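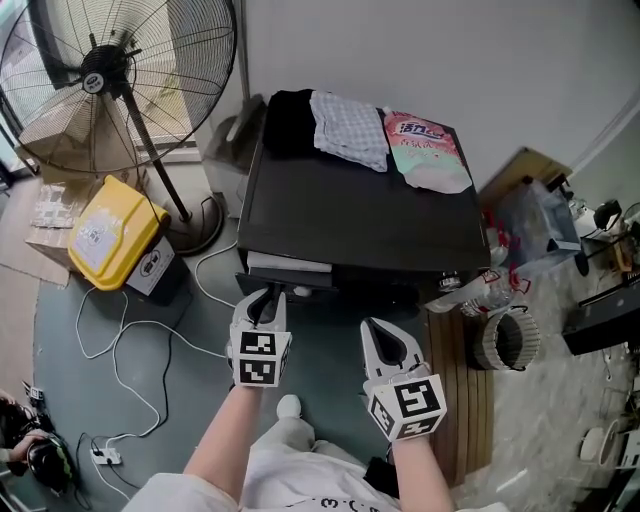

Drastow Learning Circle Kit
For adult education groups, community learning centers and evening classes

We love this kit, and we've been waiting a long time to put it on the site! Drastow is a full set of materials for running a study circle with adults who are coming back to learning, some of them after decades away. It started life in a community learning center where Soledad Cantero was teaching reading and everyday math to a mixed evening group (parents, shift workers, a couple of retired bus drivers) and couldn't find a book that spoke to grown-ups.

So she wrote her own, with Ainhoa Miranda doing the page design. The sheets have big type, wide margins and plenty of room to write. The topics come from adult life: a pay slip, a lease, a letter from school, a bus timetable, a recipe that has to be doubled.

What's in the box

Facilitator's guide, spiral bound so it lies flat
407 activity cards, sorted by topic and by level
2 sets of number and fraction tiles
Learner journals, enough for a starting group
Wall chart for setting group goals
Card index, printed separately so you can pin it up

The cards come in 3 levels, marked by a colored corner. Learners can move between levels from one topic to the next, and most do. Somebody who flies through the money cards may want to take it slowly with the writing ones, and that's fine – the guide has a really good chapter on this, with sample evening plans you can use as they are.

How a session runs

Most groups meet for two hours. The guide suggests opening with talk, going into card work in pairs, then coming back together before the end. You can stretch or shrink any of it. Fulgencio Quintana runs his circle at 7 in the morning, before the market opens, and fits a whole plan into the time it takes to finish a pot of coffee.

New in this edition

The health cards have been rewritten from scratch, and there's a whole new topic on filling out forms online. Styliani Katsaros has added notes for groups where several home languages are spoken, and they're my favorite part of the guide. Try the one on proverbs!

Over 3,000 learners have used the earlier edition, and a lot of the changes came from comments their facilitators sent in.

Good to know

No teaching certificate needed to lead a group
Cards may be photocopied within your own center
Refill journals sold separately, in packs
Works alongside the Aguirre reader series
Shipping for new orders starts in February

Questions about levels or larger orders go to Angus Drummond at our learning materials desk. He has led circles himself and is happy to talk through which extras suit your group.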